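Notebook, November, evening session

Got in just after the last class cleared out and had the room to ourselves until the lights went. Writing this up straight away because last time I left it a week and then couldn't read my own scrawl.

Where we'd got to: Brustus can pick up most things with either arm on its own. The handover is what we're here for. The spring showcase brief wants one object passed from the left arm to the right in mid-air and then put down somewhere sensible, with other stuff left standing on the table that we're not allowed to touch. We have 14 points riding on it, more than on anything else in the task sheet, so it gets the evenings.

First job was homing. The right arm came up with its wrist a little twisted again, same as before half term. I powered it down, turned the wrist back by hand, brought it up again, fine. I'd love to know why it does it. My money is on the connector at the elbow, but every time I wiggle the thing it behaves beautifully, of course. Cable check done while I was up there. The loops near the left joints are loose enough for a full swing now, and I'd sooner have them a bit floppy than have one go tight halfway through a run like it did in the demo for the parents (still cringing).

Then the gripper fingers. We're on the triangular ones with the hollow middle, third print of that shape. They flex more than the solid ones did and they don't skate off flat faces nearly so often. The screws on the left gripper had worked themselves slack, so I nipped them all up. Whoever has the bench next, please check them before you start and put the small driver BACK in the Kelon case, it was in the biscuit tin.

Table laid out for clutter set B: knife block, plate of fruit, the little box with the red felt front, tray. We chose it because it's awkward! The knife handles stick up at just the height where the left forearm likes to come sweeping through, and the fruit is a nice honest test of whether anything has been nudged, seeing that a lemon will tell on you at once.

Object for tonight was the white block with the red edge. The grip width was set to 90 for the approach and I let it close on force from there. First tries were a mess. It picked up nicely, lifted nicely, then presented the block to the right arm far too flat, so the right fingers came at the broad face and just pushed. One went on the floor. One went on the plate (sorry, fruit). After that I added some tilt to the handover pose so the red edge is offered up towards the other gripper, and the whole thing started to look like something two arms might do on purpose.

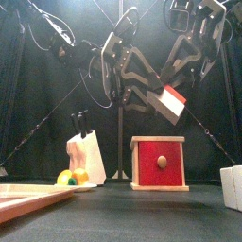
Clutter set B, left gripper holding, right fingers nearly at the red edge.

That pose is the one I've saved as "tilt_mid" in the Alent folder. Please don't overwrite it, make a copy and give it your own name. I know the folder is a jungle, I'll tidy it, I've said so before, I do mean it.

Things I noticed while running it over and over:

The handover point is right above the felt-front box. I hadn't planned that, it's simply where the two reaches overlap best. It does mean that a drop lands on the box, and the round knob on the front is exactly the sort of thing a falling block will catch. We could shift the box nearer the edge, but the rules say the clutter gets placed by the judges, so I think we have to live with it and practise with it in the worst spot. I'm leaving it where it is for now.

Timing. The left gripper has to keep hold until the right one has properly closed. I had the release on a fixed delay, and bumping the delay up helped, but it's a daft way of doing it. What we want is for the right gripper to say "got it" and the left to let go on that. The force reading is there, we're just not using it. I started writing this and then got tangled up in which arm was number one and which was number two, because the config and the labels on the power supply don't agree. Can we please, please settle this? I vote for left and right as you stand at the front of the table. Words, not numbers.

Speed. I've had it down to 3 on the slider the whole evening. At that speed it's dull to watch but you can get a hand to the stop button. I tried one run with it turned up and the left arm overshot and wobbled at the top, so back down it went.

Best stretch of the night was a good long run of clean passes in a row, no touches on anything on the table. Then I changed the lighting (one of the overheads off, to see what the cameras made of it) and it went to pieces. The match score for the block had been sitting at 98 and it fell right away as soon as the light changed. I put the light back and the score came back too. So that's going on the list, as we've got no say over the lights in the hall. If anybody has read the Říha handout on exposure more carefully than I have, I'd be glad of the short version. I got as far as the second page and then there was a lot of algebra.

To do, in no special order:

Release on force instead of on the timer. I'll carry on with this.
Sort out left and right in the config, then relabel the power supply to match.
Proper look at the right elbow connector, with the cover off this time.
Try tilt_mid with clutter set A. The shapes in A are taller and I suspect the right arm won't like it.
Print a spare pair of fingers. The black filament is nearly out, so somebody needs to put in an order.
Lighting test again, with both overheads and then with the desk lamp, and write the scores down properly.

Shut down at ten to nine. Arms parked, power off at the wall, curtain left drawn. The fruit is back in its box on the shelf, and the log from tonight is on the shared drive under handover, the last file in there.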